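Helpers wanted for our kitchen-table robot build, Gustbridge shared workshop

October 22, 2019

We're looking for 2 more people to join us on the Dralline arm, and we'd love it if one of them were you! The project began in Margit Hegyi's garage and has since taken over a good corner of the workshop (sorry, woodturners). The goal is modest: an arm that can help clear up after a meal, picking up fruit and bowls and putting them where they belong.

You don't need a degree or a background in electronics. If you can spend an evening chasing one loose connector and still want to come back, you'll fit right in. We especially need someone who enjoys wiring, and someone patient enough to try the same grasp 100 times with small changes and write down what happened. Grapes are giving us more trouble than anything else on the table.
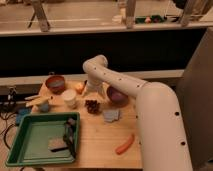

Hajnalka Vida wrote back to our first notice that she had expected to be bored by the note-taking and ended up liking it best, though she wishes we had told her how late the evenings run. Fair enough! We do tend to go on past ten, but you're welcome to leave whenever you like.

There's no pay, I'm afraid, but tools and parts are covered, and there is always soup. Workshop members and non-members are equally welcome.

To join, leave a note for Margit in box 431 by the front door, with a few lines about something you've built or fixed, even if it didn't work out.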